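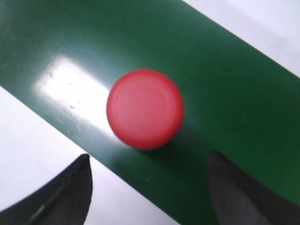 The Kabbaj Cup is an annual knockout soccer competition for amateur clubs in the Pevley district. It is contested over a single season running from March to the final in August, and its television and streaming rights have been held by several broadcasters since the competition was first shown live. The current holders are Drunov, a club that plays in the eastern part of the district.

History

The competition grew out of a preseason tournament organized by Moataz Ouazzani, who ran a sports shop in Pevley and wanted the local clubs to play more than friendly matches before the league began. The first edition had eight clubs and was played on one ground over a weekend. It was named after the Kabbaj ground, where all of the early finals took place. The ground was later reduced in size to make room for a road, and the name stayed with the cup.

Two-legged ties were used for a short time but dropped when clubs complained about travel costs. Since then every round has been a single match, with extra time and penalties if needed. A replay was ordered only once, after floodlight failure stopped a semifinal in the second half.

Format

Entry is open to any amateur club with a ground that passes inspection. In the most recent edition 66 clubs entered. A preliminary round of 2 matches brought the number down to 64, and the remaining rounds followed a straight knockout draw. There is no seeding. The club drawn first plays at home, except in the semifinals and final, which are held at a neutral ground.

Squads may name up to 30 players for the whole competition. A player who has appeared for one club may not appear for another in the same edition. This rule was tightened after Drunov fielded a goalkeeper who had played in the preliminary round for a different side and was made to forfeit the tie.

Broadcasting

Matches were first carried by Fustel, a regional sports channel, which showed the semifinals and final free of charge. When Fustel moved most of its sports coverage to a paid package, the cup went with it, and viewers without a subscription could follow the final only on local radio. Attendance rose slightly that year, but clubs reported that shirt sponsors were less willing to renew.

Talks over a shared arrangement lasted through most of the following season. Gordon Kennedy negotiated for the clubs. Under the agreement, announced on Wed 11 August, the final returned to free television while Fustel kept the earlier rounds for its subscribers. The agreement was reached close enough to the match that printed television listings still showed a film in the same slot.

The sharing of rights has remained a subject of disagreement, mainly over the early rounds, which draw small audiences but involve the most clubs.
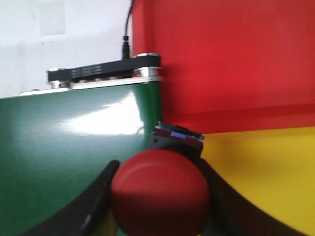
Salma Slaoui argued that putting only the final on free television helped two clubs and left the rest where they were, and that at least one match from each round should be shown without a subscription. Radwa Cherkaoui replied that the early rounds cost more to produce than they earned, and that clubs were free to stream their own matches if Fustel did not select them. A clause allowing this was added at the next renewal, with a delay of one day before full recordings could be posted.

Attendance

The record crowd for a final is 2,150, set in the first year that temporary stands were used behind both goals. Crowds in the opening rounds are much smaller and are not always recorded. Admission to the preliminary round is free.

Records

Drunov have reached more finals than any other club, though they lost several of them before their first win. Han-gyeol Han is the only player to have scored three goals in a final. He later managed the same club to a semifinal, where it lost on penalties.

See also

Pevley District League
Fustel (television channel)
Kabbaj ground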